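August, notebook 2, rinse work continued

Carrying on from the draining problem. Higinio's view is that the stiffness in the rinsed cotton is left-over detergent. Mine is that most of it is hardness from the tap water drying on the fibre. Both would give a higher dry weight after washing, so weight alone can't separate them. Conductivity of the rinse water ought to help.

**Load.** Cotton tea towels, all from the Pacheco bale, desized last month. Dry weight 538 g after a night in the conditioning cupboard. Same load used throughout, no swapping.

**Wash.** Kimison powder, hand wash strength, tap water. Soak, squeeze by hand, no machine. Water temperature read at the start only. I should have read it at the end of the soak too, as the room was cold first thing.

**Rinse.** Fresh water each time, towels lifted and pressed down with the flat of the hand, then lifted out and left to drain before the next rinse. Drain time 135 s by the bench timer. Shorter than that and the load was still running in a thin stream when it went back in, which carries the old water over and makes the next reading useless.

**Conductivity.** Viton meter, two-point check before starting. Tap water blank drifted slightly upward during the morning. I took a fresh blank before each rinse and subtracted that one, not the first. By the third rinse the difference from blank was 50 µS/cm. The fourth came down again but not by the same proportion, and the fifth was level with the fourth within what the meter can resolve.

So the curve flattens at the fourth rinse. That says the loose detergent is out by then. The towels still dried stiff.

Repeated the last rinse with deionised water and dried half the towels from each batch side by side on the rail. The deionised half was softer to the hand. Abundio sorted them without being told which was which and put one in the wrong pile. Not a proper panel test, but it points towards hardness.

**Carry-over.** Folded towels hold much more water than loosely gathered ones. The fold at the hem is the worst place. Mean retained water after draining came to 101 g per towel when folded; the loose ones weren't weighed separately before they went on the rail, so there is no figure to set against it. To be done again.

Draining in a container with openings only in the sides leaves a shallow pool under the load. Openings in the floor are needed, and it must stand clear of whatever catches the water. A nested pair has to be lifted apart for the drain or the lower one fills up to the cloth. 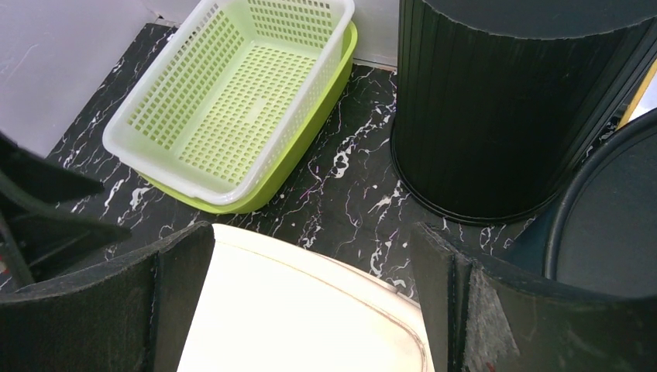
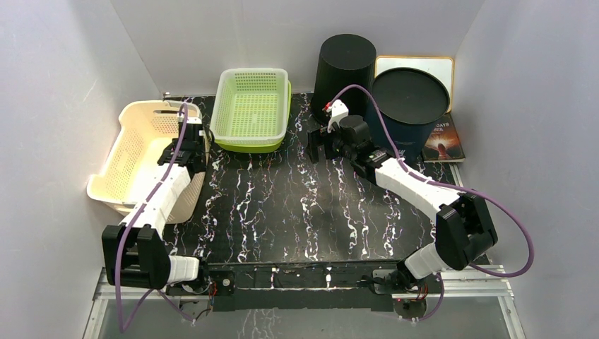
*Black veined top in both. First picture: white basket inside the green basin.*

To do:

- Loose against folded, weighed one towel at a time
- Water temperature at both ends of the soak
- Ask Stukero for the hardness sheet for our supply, the one pinned up is out of date
- Higinio wants a run with no powder at all. Agreed, same load, tap water only, five rinses
- New batteries for the Viton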